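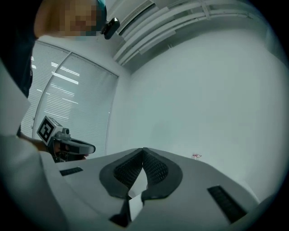

**Week 5 handout - Density and why things float**
Instructor: Candela Manzano

Welcome back! Density is my favorite topic of the whole course, and I hope you'll see why once you start spotting it everywhere - in salad dressing, in hot air balloons, in the way a lake freezes from the top down.

Density is mass divided by volume:

> d = m / V

Say a block has a mass of 239 g and a volume of 300 mL. Divide, and you get 0.80 g/mL. Fresh water is very close to 1.00 g/mL, so the block floats, with a fifth of it sticking up above the surface!

## Reading volume

Volume is where most lab reports lose points. Read the bottom of the curve, with your eye level with the liquid, and write down one digit past the smallest mark. Clear plastic helps a lot, and you have plenty of it at home: a big jug with a loop handle and a narrow bottle like these can hold the same liquid at very different heights, and the density won't change one bit.

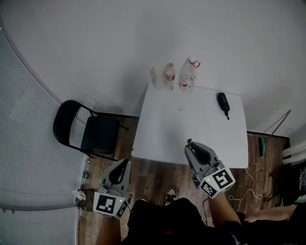 Mixing is where it gets really fun. Stir salt into water and the mass climbs much faster than the volume, so an egg that sank will slowly rise. Try it in a wide jug like the one with the red loop handle, where an egg would need a wider neck than you'd think - or just use a drinking glass!

**For next time:** problems 1 to 5, units on every line please.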